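What the Pantry Line Is Asking of Us

Readers of this blog will know that I supervise the meal preparation floor at Tetstead, where our kitchen supplies hospital wards, two schools and the canteen at the Fastow depot. Several colleagues have asked me to set down in writing how the automation project stands and what it means for the staff on the floor. The views below are my own and should not be read as a statement from the company.

The project is known internally as Cerno. Its first stage covers a narrow part of our work: taking cans, jars and small packages from a counter and placing them where a cook needs them. On a full day the kitchen handles 560 such items before lunch. It is dull work, and it falls mostly to the early shift, who begin at a time when the loading door is still open and the floor is cold.

No equipment has yet been installed in the kitchen itself. The work at present is done in simulation, by a small group under Itsuki Shibata, who came to us from the Kawaguchi office. They build a counter on the computer, place objects on it, and have a pair of robot arms attempt a task again and again under different conditions. Position, lighting and surroundings can all be changed between attempts. Eight members of the kitchen staff have been released from the floor for 2 hours each week to sit with the group and comment on what they see.
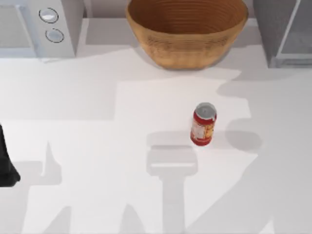

I was doubtful about those sessions when they were proposed. The cooks and pantry assistants were not hired to look at screens, and some of them said so. The first meeting was awkward. By the third, the pantry assistants were doing most of the talking. They objected to how far objects stood from one another, as a working counter in our kitchen is seldom so tidy. They asked what would happen when a label was torn or a can was dented. They wanted to know who would be called when an arm stopped with something in its grip, and whether that person would be paid for the interruption. The last question has gone to the personnel office and I am still waiting for a reply.

The effect on jobs is the matter raised with me most often. Management has stated that no position will be removed during the first stage. I have seen that commitment in writing and have no reason to doubt it, but it is limited to the first stage, and staff are right to notice the wording. Two pantry posts became vacant in January. One has been filled. The other has been held open, and I have asked that the reason be given to the team directly.

There is also the question of skill. An experienced pantry assistant knows which supplier's lids stick, which shelf runs warm, and which cook wants the tomatoes before being asked. Little of this has ever been recorded. The sessions have obliged us to write some of it down, and the list now runs to 80 entries. I would like the people who supplied those entries to be credited by name in the project file - at the moment the file refers only to "kitchen input."

Training remains the weakest part of the plan. The current proposal offers a single afternoon of instruction before any arm is placed on the floor. In my judgment this is insufficient, particularly for the early shift, whose members would be working beside the equipment with no engineer in the building. I have requested a longer course, held during paid hours, with a place for every assistant who wants one.

The next session is on Tuesday, in the upstairs meeting room. Staff who are not among the eight may attend with their shift lead's approval, and written questions may be left in the tray outside my office.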